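Florketti help desk
Ticket: Newsletter goes out twice to part of the list, and not at all to another part
Product: Florketti Mail, standard plan
Status: Resolved
Opened in February

Original message

Hello, and thank you in advance to whoever picks this up. I put together the monthly newsletter for Lilside, which is a small garden and craft club, and we have been sending it through Florketti for a good long while with hardly a hiccup. Last month something went sideways and I have not been able to straighten it out myself, though I have certainly spent enough evenings trying.

What happens is this. I write the newsletter, I choose our main list, I press Send, and the progress bar runs along nicely until it gets near the end. Then it sits there. After a while the page tells me "Delivery finished with notices," and when I click on the notices I get a blank panel with a little spinning circle that never stops spinning. Meanwhile my inbox starts filling up with kind notes from members who have received two copies, and slightly less kind notes from members who have received none.

Our list has 1,000 addresses on it, which I know because that is the limit of our plan and I have been nervously bumping up against it since the fall. When I open the report, it says 300 people were sent the newsletter twice. Another 70 are marked "held," with no explanation next to them. Everyone else seems to be fine.

Things I have tried already, so you don't have to ask:

Logged out and back in.
Used a different browser, and then my sister's laptop.
Sent a test to myself only (arrived once, looked lovely).
Took out the big banner at the top in case it was too heavy.
Made a fresh copy of the newsletter and sent that one instead. Same trouble, and I'm afraid it meant some poor souls got four.

I would be very grateful for any help. The spring plant swap notice is supposed to go in the next one and I would hate for people to miss it.

Reply from support, 9:40 a.m.

Good morning, and thank you for such a thorough write-up! It really does save us both time. I'm sorry about the double sends, and I'm especially sorry about the four-copy people.

I've had a first look at your account. The newsletter itself is fine. My suspicion is the list, and in particular something that got attached to it when it was last imported. Could you tell me whether you brought your addresses over from another program recently, or merged two lists together? Also, please don't send anything to the main list until we've sorted this out. Drafts are perfectly safe to work on in the meantime.

Customer, 11:15 a.m.

Oh, now that you mention it, yes. We used to keep our craft members in Mellor, because the person who ran that side of things before me liked it, and over the winter I finally moved them all into Florketti so that we'd have everybody in one place. I exported a spreadsheet, I imported the spreadsheet, and it said it had gone well. I remember being rather proud of myself. A good many people belong to both the garden side and the craft side, so they'd have been in both lists, but I assumed the program would notice that and tidy up.

I won't send anything. I have been working away on the draft, mostly fussing over the wording, which is my favorite part.
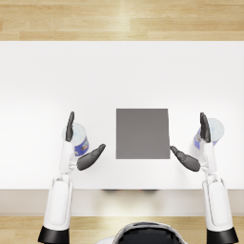

The other thing I should mention is that the export from Mellor had some extra columns I didn't recognize. One was called "ref" and was full of long strings of letters. I left it alone, on the theory that if I didn't know what it was I had better not touch it.

Support, 1:30 p.m.

That's exactly the piece I was missing, thank you. I think we can fix both halves of this today.

First, the doubles. Florketti does tidy up repeated addresses, but it goes by the contact's reference first and only looks at the email address if there is no reference. The "ref" column from Mellor was read in as a reference, so a member who was already in your garden list came in a second time as a brand-new contact. Same person, same email, two entries. You did nothing silly by leaving the column in. The import page ought to warn you about it and at the moment it doesn't, so I've passed that along.

Next, the 70 held addresses. Those have a space stuck on the end, which you'd never see by looking at them. Our sender won't deliver to an address with a space in it, and it is supposed to tell you so in the notices panel. The endless spinning circle is a fault on our side. I've reported that one too.

What I'd like you to do:

1. Go to Contacts, then Lists, and open the main list.
2. Choose Export and save a copy somewhere safe, just so we have it.
3. Under Tools, pick Clean Up, and tick "Match by email address" and "Trim spaces."
4. Press Preview before you press Apply. It should show you the doubled entries and the held ones.
5. If the preview looks sensible, press Apply and wait for the green bar.

Let me know how you get on, and take your time with it.

Customer, 2:50 p.m.

Well, I got as far as step 4 and then lost my nerve for a bit. The preview shows all the doubles with a line through one of each pair, which is very clear, but on 5 of them the two entries have different last names. I know who they are. They've married or moved or what have you, and the newer name is in the Mellor entry, while the line is through the Mellor entry. I don't want to call anybody by the wrong name in the greeting. People notice that sort of thing, and they're right to.

Can I choose which one is kept, or is it better to fix them afterward by hand?

Support, 3:10 p.m.

You can choose, and good for you for reading the preview so carefully. Click the small arrow at the end of the row and the line will jump to the other entry. Do that for each of them, then Apply. Anything like groups or sign-up dates gets carried over to whichever entry you keep, so you won't lose their history.

Customer, 3:45 p.m.

Done! The green bar came up, and the list is a good deal shorter than it was. I must say it is a relief to have some breathing room under the limit again. I had been about to ask what the next plan up would cost, and now I don't think we need it.

I sent the newsletter to just the held group first, as a bit of a trial, and the report says all delivered and no notices. Two of them have already written back to say it came through. Would you say it's safe to use the whole list next time?

Support, 4:05 p.m.

Yes, go right ahead with the next issue. If you ever import from Mellor again, set the "ref" column to Skip on the second import screen and you shouldn't run into this. I'll leave the ticket open until your next send has gone out, and you can reply here if a single thing looks odd.

Customer, 10:20 a.m., following issue

Just reporting back as promised. It went out this morning to the full list, one copy each as far as anyone has told me, and the plant swap notice was right at the top where it belongs. The notices panel still spins if I click on it, but the report itself says there aren't any notices, so I'm not going to fret. Thank you again for being so patient with me. Please go ahead and close this.

Support, 10:35 a.m.

Wonderful news, and I hope the plant swap is a great success. The spinning panel is still with our developers, and I've linked your ticket to theirs so you'll get an email when it's fixed. Closing this one now.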